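Search this site Search Go

Pololard gripper kit -- trial at the Oosthuizen refurb workshop
Progress report to the Pladwood fund, second period
Prepared by Veronika Zwahlen
1/7/18

Sorry this is short, we are mid-way through the second block of trials and I'd rather send something on time than something pretty. Full figures with the final report.

Where we are. The kit under review is the Pololard two-finger gripper with its wrist camera and the software that comes with it. You paid for the kit, the arm we already had. Question you asked us to answer: is it any use to a small repair shop taking old office desktops apart and sorting what can be sold on. Answer so far -- yes for some parts, no for others, and the setting up is a bigger job than the brochure lets on.

Work since April. Fitted the gripper, lost 4 days to a cable that was too short (Pololard sent a longer one free, credit to them). Calibrated the camera twice. Wrote up a parts list with the bench staff so that we test what they handle in a normal week and not what is easy. Processors, memory, small drives, fan housings, loose brackets. Processors moved to the top of the list as they fetch the most and get dropped the most.

Grip on processors. This is the bit I'm happiest with. The fingers close on two opposite edges and leave the metal top clear, so you can still get a cloth to it afterwards. Force setting matters a great deal. The default is too high for anything with a thin edge and we have turned it down to the second lowest step. Of the processor picks logged in this block, 95 per cent were held from pick up to put down without slipping. Memory is worse, 70 per cent, and most of the misses are the fingers coming in at the wrong angle and not the grip itself.
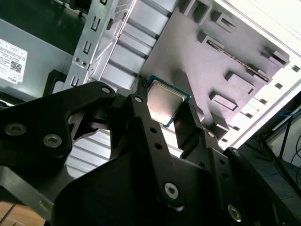

Vol. 2, p. 4

Working inside the case is harder than working on the open bench, no suprise there. The gripper is wide across the body and the linkages swing out when the fingers open, so the approach has to be planned round the power supply and the drive cage. With the chip held at a slant over the bare tray there is room. With a board and its heatsink in place there is a good deal less, and we've had to stop the arm by hand more than once. Pladwood asked whether the slim fingers would help. I think so. They are on order through Plarnetti, who are the only people stocking them here, and they're slow.

Camera. Good enough to line up on the chip. Bare metal is a nuisance -- bright edges on the case throw the edge finder off, and the same goes for shiny tops on the processors. We hung a cloth over the bench lamp and that did more than any setting in the menu. A proper diffuser is cheap, will claim under sundries unless you object.

Software. Fine once learnt. The manual is poor, two of the screens in it don't match what is on the computer. Saving a pick position takes too many clicks. I have written to Pololard about both and had a polite reply, no date for a fix.

Support. Quick on the phone, slower by email. They do know the product.

Money. On budget for the kit. Slightly over on staff hours because of the cable and the second calibration. I can cover it from our side if the fund would rather not move lines.

Still to do:
- slim fingers, fit and retest on memory
- processors out of full machines, board still in
- let the bench staff run it without me in the room
- worn finger pads, check and replace, price them
- ask Plarnetti about spares and what happens when the warrenty ends

What I need from you. A yes or no on the extra pads, and whether you want the raw logs or just the tables. Also if someone from the fund wants to come and see it running, mornings are better, the workshop gets busy after lunch.

My view at this point, not final: worth buying for a shop that does processors in quantity and has somebody patient to set it up. Not yet for a shop that wants it for everything. I'd hold off on the second kit until the slim fingers have been tried.

V. Zwahlen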